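NEWSLETTER, Sep 24, 2018

LIGHTING ROUND-UP: BULBS, SWITCHES AND THE HALLWAY PROBLEM

Quick one this time, the print deadline moved up and I still have the plant sale page to do.

So. Bulbs. More mail about bulbs than anything else since the March issue, which was the one with the gutter mixup (corrected on the website, sorry again to everyone on Furnivden Road who cleaned the wrong side). Most of you are asking the same thing. You swapped the old bulbs for LEDs, and now the living room feels like a dentist's office. What happened?

Color temperature happened. Look on the box for a number with a K after it. 2700K is the warm, yellowish one, close to the old bulbs. 3000K a bit crisper, fine for kitchens. 4000K and up is cool white, good for a garage or a workbench, pretty grim over a sofa. 5000K is usually sold as "daylight" and people buy it because daylight sounds nice. It does sound nice. Put it in the laundry room.

Watts vs lumens, again. Watts is what it uses, lumens is what you get. Old 60 watt bulb = 800 lumens, old 40 = 450 or so. For a bedside lamp 450 is plenty. If the box only says "60W equivalent" flip it over, lumens will be on the back in tiny print.

Dimmers. Oh boy. If your new bulbs flicker or buzz on the old dimmer, check the bulb first. Does it say dimmable? If not, that's your answer. If it does, then the dimmer is probably the old kind made for a much bigger load. You can get an LED-rated one. Ask whoever does your electrical work to match it to the fixture. Turn the breaker off before anybody opens the switch box, and check with a tester. Wall switch off is not enough.

Enclosed fixtures. Meaning the glass bowl or dome type, closed all the way round. LEDs don't like heat, and in a closed bowl the heat has nowhere to go. Get ones marked for enclosed fixtures or they'll die early. I lost three in the Bemthorpe house before I read the label. Three! Same fixture. Kept blaming the wiring.

While you have the bowl off, wash it. Warm water, dish soap, dry it completly before it goes back up. Put a towel in the sink first. Don't overtighten the little screws, glass needs some give.

The hallway problem. One reader has a long hall, no windows, one light in the middle, both ends dark. Do not put in a bigger bulb. You'll get a glaring middle and ends that still look dark. Better: paint the ceiling a pale warm color, flat finish, so it bounces the light around. Then a small lamp at one end on a plug-in timer. A mirror at the other if you have the wall for it. The Trisia shop on Alarcón Street has timers by the register, the plain dial kind, no app. Cheap and they work.
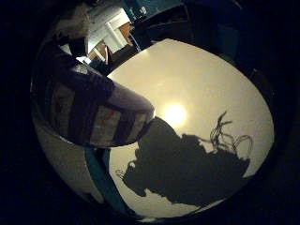 Also on ceilings: flat paint hides bumps and patches. Shiny paint shows every one, esp. near a light. If you're painting a room anyway, do the ceiling first, then walls, then trim. Take the fixture's cover down and mask the base. Roll toward the window, keep a wet edge, don't go back over a half-dry patch. It'll look terrible for the first hour. Leave it alone and go have lunch.

Ladder stuff. Someone always writes in to say I forgot ladder stuff. All four feet flat, shoes on, not the top step. Not a swivel chair. Let the bulb cool first, the base of an LED can get hotter than you'd think.

Old bulbs. Plain incandescents go in the trash, wrapped in newspaper. Curly fluorescents do NOT, they have a little mercury in them. Bemthorpe transfer station takes them at the side window, bring them in a box or a jar with a lid. If one breaks at home, open a window, leave the room for a bit, scoop up the pieces with stiff cardboard and don't vacuum. Same window takes tubes and batterys, but tape the ends on the batteries.

Bulb swap. We have 18 boxes of warm white 2700K left from the spring bulk order, four to a box, one box per household till they're gone. Regular screw base only, no candelabra, please stop asking, I'd love some too. Pick up at the Furnivden Road office during normal hours. Say you saw it in the newsletter.

Next issue: drafty doors, and which weatherstrip peels off by January. Send me your worst door. Short letters get printed first. Plant sale is on the next page, assuming I finish it.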